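Corkance Nutrition Studies
Home > Take part > Open calls

Call for participants: oat fibre and morning appetite (Gendix trial, phase 2)

Status: open
Location: Garrido Building, Falholm
Duration: 11 weeks
Payment: £29 per completed visit, plus travel within the Falholm bus zone

Purpose of the study

Corkance is recruiting adults for a study of how the thickness of cooked oats affects hunger between breakfast and lunch. The test food is Gendix, an oat base prepared in several versions. All versions contain the same weight of oats and the same amount of energy. They differ in how the oats are milled and how long they are cooked, and so in how thick they are when served.

Phase 1 compared the versions in the laboratory, using flow measurements only. Phase 2 compares them in people who eat them at their usual breakfast time. The main outcome is self-rated hunger, recorded at fixed points during the morning. Secondary outcomes are eating rate, the amount left uneaten and the weight of food chosen at a free lunch.

Who can take part

You may be eligible if you:
- are an adult under 65
- normally eat breakfast on most working days
- can attend the Garrido Building in the morning, arriving before 8.30 am
- have kept a stable body weight over the past few months
- can read and complete short forms in English

You cannot take part if you:
- have coeliac disease or an allergy or intolerance to oats, milk or gluten
- have diabetes, or take medicine that affects appetite or digestion
- are pregnant or breastfeeding
- work night shifts, or expect to during the study
- are taking part in another diet study

Smokers are not excluded, but will be asked not to smoke between waking and the end of each visit. Vegetarians and vegans can take part. Please state this on the form so that the correct lunch is prepared.

What a visit involves

You attend once a week. On the evening before a visit you eat the same meal each time, chosen by you at the start and recorded on the evening meal sheet. After 10 pm you take only water.

On arrival you complete the first hunger rating and are shown to a table. Breakfast is weighed in the kitchen before it is served and weighed again after you finish. You eat at your own pace, using the spoon provided, and may leave as much as you wish. Please do not add sugar, salt or fruit. Tea or black coffee may be taken with breakfast, provided you take the same drink at every visit.
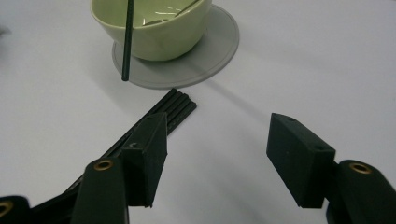
I had expected to be bored by the middle of the morning, one phase 1 taste volunteer wrote on the feedback form, but the ratings break it up and I got through a lot of reading. What I would change is the lunch, which came too early for me on the days with the thicker oats.

The lunch time has been kept for phase 2 because the hunger curve has to end at the same point for every participant. If you are not hungry at lunch, you should eat little or nothing. That is a valid result and does not affect payment.

Between breakfast and lunch you stay in the building. There is a quiet room with desks and wireless internet, and a lounge where talking is allowed. Food and scented drinks may not be brought into either. A paper hunger rating is completed every half hour. Each takes less than a minute.

Serving conditions

Tableware and room conditions are held constant as far as possible. Earlier work by our group found that portion judgements shifted when the colour of the table or the size of the crockery changed between visits. Table surfaces in the eating area are therefore kept plain, and participants are asked to put phones, newspapers and bags on the shelf by the door before sitting down.

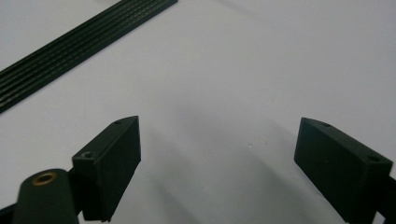
White table surface, Garrido Building.

Oats are served at a fixed temperature, checked with a probe in the kitchen. If a serving falls outside the permitted range it is discarded and a new one is prepared, which may add a short delay. The order in which you receive the versions is set by a computer-generated list. Neither you nor the person serving you will know which version you have been given, although differences in thickness may be noticeable when you eat.

Please do not discuss the food with other participants until the study has closed. Comments on taste or texture can be written on the back of the rating sheet.

Screening

Applicants are first checked against the Corkance register, which holds 4,000 people who have agreed to be contacted about food studies. You do not need to be on the register to apply. If you appear suitable you will be invited to a screening visit, at which height, weight and blood pressure are measured and a short questionnaire on eating habits is completed. No blood is taken at any stage.
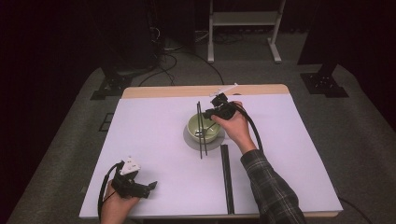 Screening visits are paid at the same rate as study visits, whether or not you are accepted. Results are given to you in writing on the day. If a blood pressure reading is outside the normal range you will be advised to contact your own doctor, and we will not do so on your behalf.

Missed visits

One missed visit can be moved to the end of the schedule. If a second is missed, you will be withdrawn and paid for the visits completed. Please cancel by 6 pm on the evening before, as the oats are weighed out overnight. Do not attend if you have a cold or a blocked nose.

You may leave the study at any time without giving a reason.

Data

Forms are stored under a participant number. The list linking numbers to names is kept separately and is destroyed when the analysis is complete. Results will be reported for groups only.

How to apply

Complete the online form under Take part, or collect a paper copy from the Garrido Building reception. State your preferred weekday, any dietary requirements and any period when you will be away. Visits begin in September. Applications are handled in order of receipt and the call will close when all places are filled.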